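Skendham workshop Papadopoulos opens its bottle-handling cell to visitors and publishes the full care routine

Small automation firm shares how it sets up, cleans and repairs its two-arm practice cell

Skendham, June. The automation workshop Papadopoulos announces today that the complete maintenance routine for its bottle-handling cell, known in the house as Adard, is available free of charge to schools, repair shops and small producers. The routine has 471 entries, collected from the daily notebook of the workshop, and it covers the work from the first levelling of the platform until the replacement of a worn finger pad.

Adard is a table cell with two arms. It is used for trying out the handling of glass bottles together with a wooden wine rack. Glass was chosen at the beginning of the project for a practical reason: a gripper which is badly adjusted shows it very quickly on a smooth bottle.

"Many companies buy a small cell, and after six months they are afraid to touch it," says Senad Vidmar, who is responsible for maintenance at Papadopoulos. "We wanted to write down what we do in the morning, in simple words, so that a person with a screwdriver and some patience can do the same."

The morning check

The day in the workshop starts at 7.30 with a check of the grippers. The technician wipes the jaws with a dry cloth, closes them once without load and listens for any scratching noise. After this comes the holding test. A bottle is placed between the jaws with the opening upwards, and the jaws are closed slowly until it is held. The technician then looks from the wrist camera straight down at the mouth of the bottle. If the rim sits to one side in the view, the two jaws are not meeting evenly and must be adjusted before any other work.
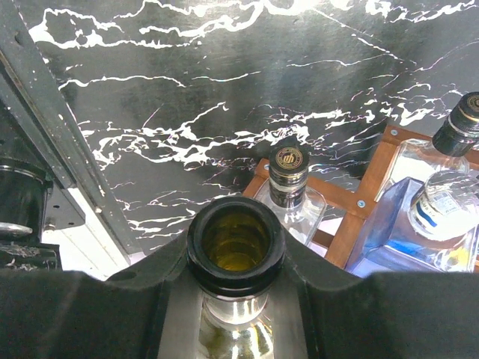 Cables, fingers and the position of the rack

The second part of the routine concerns the cables. According to the notebook, more stops of the cell were caused by a cable than by a motor. On Adard the cable of each arm is left in a long, free loop. A short cable pulls on the wrist when the arm stretches, and a cable which is too long can catch on something standing on the table. The technician moves each arm by hand through its full reach, with the power off, and watches the loop during the whole movement.

The rack has also its own page. It stands in a rear corner of the table, where the right arm comes to it from above. When the rack has been taken away for cleaning, it must be put back and the taught position must be confirmed again with a bottle lying in the upper slot. The gripper is brought near to the neck and stopped before it touches. Only when the finger is in line with the neck may the program continue at normal speed.
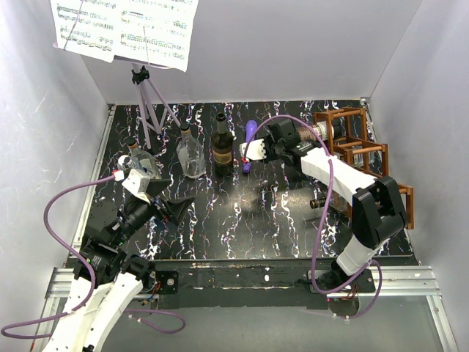
The same slow approach is repeated after each change of a finger, also when the new finger comes from the same batch as the old one. Papadopoulos changes the finger pads after 1,000 grips, or earlier if the surface has become shiny. The change takes 6 minutes for one gripper. The old pads are kept for 2 months in a marked envelope, so the wear can be compared if a bottle slips later.

For the tabletop the workshop recommends a soft damp cloth and nothing stronger. A patterned surface with a gloss can send back the light of the lamps into the camera, and for this reason the lamps are checked always after the cleaning, with the arms parked.

Repairs in the house

Papadopoulos repairs the arms by itself. The routine explains how to open a joint housing, how to mark the connectors before they are unplugged and which screws should be replaced by new ones every time. A separate chapter, written with the help of the parts supplier Flodier, describes how to find a broken wire in a motor lead without taking the whole arm apart.

"I made most of these mistakes personally," says Mr Vidmar. "One time I mounted a wrist turned by half and I was looking for the fault in the software until the evening. This is now also an entry."

Visits

From the end of June, groups up to 6 persons can visit the cell in Skendham and follow the morning check together with the technician. Visits begin at 7.30 and must be booked in advance at the reception of the workshop. The routine can be requested there on paper or as a file. Corrections and remarks from readers are welcome and will be included in the next version.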